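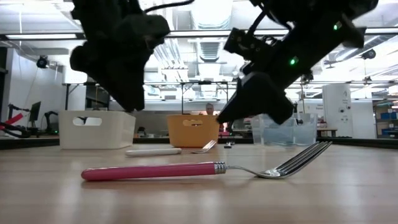 关于我们

你好呀，欢迎来到Vurgate！我是Henrik Hamann，这家餐具出租铺子是我开的，网站上的字也都是我自己敲的，所以要是读起来有点啰嗦，先请多包涵（我太太看过初稿，已经删掉一大半了）。

先讲我们做什么。我们出租餐具：盘子、碗、刀叉、玻璃杯、汤勺、大号沙拉盆、咖啡壶，还有桌布和餐巾。婚礼、生日、公司午餐、学校义卖、葬礼之后大家坐下来喝杯咖啡的那种聚会，我们都送过货。客人少的时候十来位，多的时候200位，再多我就得跟Trarkow的同行借东西了，借过两回，都挺顺利的。

铺子在Urkonau老邮局后面那条斜坡上。第一次来的人十有八九会开过头，看见面包店就是过了，掉头回来，找绿色的双开门。门口能停一辆车，两辆就要吵架了。

怎么开始的

我原来跟餐具一点关系都没有，在Rieger印刷厂干了13年，管裁切和装订。那时候的日子很规律，早上六点上机器，下午去接孩子。后来厂子搬走了，我没跟着搬，在家闲了一个春天，把院墙刷了两遍，第二遍纯粹是没事干。

转折是我妹妹的婚礼。她想在果园里摆长桌，每桌都要真盘子、真刀叉，坚决不用一次性的。我打电话问了一圈，要么起租量太大，要么送货费比盘子还贵，有一家干脆不来我们这边。最后我开着岳父的面包车，把亲戚邻居家的餐具全借来了！你能想象那个场面吗，花边的、蓝圈的、印着小鱼的，一桌子没有两只盘子一样。客人们喜欢得不得了，拿着盘子互相比，还有个姨妈认出了她三十年前送出去的那一套，当场就跟人讲起那套盘子的来历，讲到汤都凉了。

婚礼之后我花了整整四天还盘子。还错了好几家，有一只酱汁碟到现在也没人来认，就放在铺子的收银台上，我拿它装回形针。还到最后一家的时候，那位老太太问我，下个月她孙子受洗，能不能再帮她借一回。我就想，好吧，那就干这个。

头一年的家当很寒酸。我在停业的旅馆那儿收了第一批白盘子，还有一箱沉得要命的汤勺。仓库就是自家车库，车停在外面淋雨。冬天洗盘子洗得手指开裂，我学会了戴两层手套，里面棉的，外面橡胶的，到今天还这么戴。第二年租下现在这个铺面，添了一台商用洗碗机，装机那天我站在旁边看它跑完了整整三轮，像看电视一样。

我们有些什么

常规的白瓷盘是租得最多的，大中小三种，边缘厚一点，不容易磕。想要热闹些的，可以选“果园系列”，就是从我妹妹那场婚礼学来的：一桌子混搭的旧花盘，没有重样的要求，我来配。配盘子是我最喜欢的活儿，泡一壶茶，把盘子一只只摊开，挪来挪去，能耗掉一个上午。目前果园系列有119只大盘，我知道得这么清楚，是因为上个月刚盘过库，少的那一只还在找。如果你家办过聚会之后多出一只印着樱桃的盘子，请给我打电话，我不生气，真的！

刀叉分两种。一种是普通不锈钢的，结实，怎么洗都行，适合人多的场合。另一种是老式的重刀叉，拿在手里有分量，切烤肉特别舒服，缺点是不能进洗碗机，得手洗，所以租金贵一点。常有人问哪种好。我自己家里吃饭用普通的，过节用重的，你就照这个想。

玻璃杯我们只留了三款：水杯、红酒杯、香槟杯。以前款式多，光是白葡萄酒杯就有四种，后来发现客人拿到手里，倒的全是汽水，我就把它们卖了。箱子都是带格子的，杯口朝下放，搬的时候请托着箱底，别只拎两边的把手，那个把手我换过好多次了。

桌布是亚麻的和棉的，自己洗自己熨。熨桌布的是我太太，她有一套讲究，先横着熨，再竖着熨，中间那道折痕要对齐桌子的中线。我试过一次，被请出去了。

怎么租

很简单，打电话或者写信告诉我三样东西：哪天用，多少人，吃什么。第三样很多人会忘，可我最想知道的就是这个。吃炖菜要深盘，吃鱼要鱼刀，自助餐的盘子得多备，因为大家去拿第二轮的时候总会换只新的。你说一句“烤肉、土豆、两种蛋糕”，我心里就有数了，清单当天就能给你。

五月到九月是旺季，婚礼一场挨着一场，最好提早两个月说。四月和十月比较松，临时打电话多半也来得及。十二月圣诞聚餐多，热红酒杯年年不够，想要的请趁早！

送货我自己开车，Urkonau镇上不收费，到Trarkow收20，再远的先聊聊。东西会在用餐前一天送到，第二天或者第三天来收。你们不用洗，把剩菜刮掉，放回原来的箱子就行。刮掉，拜托了，奶油酱隔一夜之后会变成水泥。有一回我用刮漆的铲子对付一摞千层面盘子，从下午两点铲到收音机里开始播晚间新闻。

打碎了怎么办？这个问题每位客人都问，而且问的时候声音都会变小。放心，碎一两只很正常，办聚会嘛，我不收钱。碎得多了按进价赔，价目表和清单放在一起，没有藏着的费用。唯一的请求是碎片别扔在箱子里，用报纸包好另外放，我的手指头会谢谢你们的。

铺子里的人

平时就我和太太两个，旺季外甥来帮忙搬箱子。他力气大，能一口气扛两箱盘子上三楼，就是记路不行，有一次把一整套下午茶餐具送到了隔壁村的消防站，那边的人还挺高兴，已经把茶泡上了。后来每张送货单上我都画一张小地图，画得很丑，但管用。

还有一只猫，不负责任何事情。它不许进放餐具的屋子，白天睡在门口装旧桌布的箱子上，你来取货的时候可以摸，别碰肚子。

为什么还在干这个

有时候老同事碰见我，会问我想不想印刷厂。想的，想那个油墨味儿，也想中午大家一块儿吃的饭。可我现在每个周末都能看到别人家的长桌子摆起来，孩子在桌子底下钻，有人在敲杯子准备讲话，紧张得把稿子拿反了。我通常送完货就走，偶尔会被塞一块蛋糕。去年夏天有一家人，先是订婚租的我们的盘子，接着婚礼租，今年春天给小宝宝办聚会又来租，连杯子都指定要上次那一款。我开车回家的路上唱了一路歌，跑调跑得厉害，反正车里没别人。

也有不顺的时候。下暴雨那次，帐篷里进了水，箱子泡在泥里，我们洗到第二天天亮，亚麻桌布有四块再也没洗白，后来剪成了擦杯子的布。还有一年我把日期记混了，一家人的金婚午餐差点没有盘子用，开餐前一个小时我才赶到，满头大汗，跟他们家的孙辈一起摆的桌。从那以后我在墙上挂了一本大日历，每一单写两遍，一遍我写，一遍我太太写，对不上就打电话问你。所以要是接到我们的电话，问的是你早就说过的事，请别嫌烦。

接下来

今年想添一批小孩用的餐具，轻一点、勺柄短一点的，好多当妈妈的都跟我提过。也想把后院那间小屋子收拾出来，做成一个能看样的地方，让大家坐下来，把盘子、杯子和桌布搭在一起看看效果，现在只能在柜台上挤着摆，转个身都怕碰倒什么。墙已经刷好了（只刷了一遍！），架子还没装，电工说月底来，他上个月也是这么说的。

想来看看的话，上午九点到下午一点我基本都在铺子里，下午多半在路上送货，来之前打个电话比较稳妥。没人接就是我在洗盘子，水声太大听不见，过一会儿再拨，或者留个言，晚饭前我一定回。

Henrik Hamann
Vurgate餐具出租，Urkonau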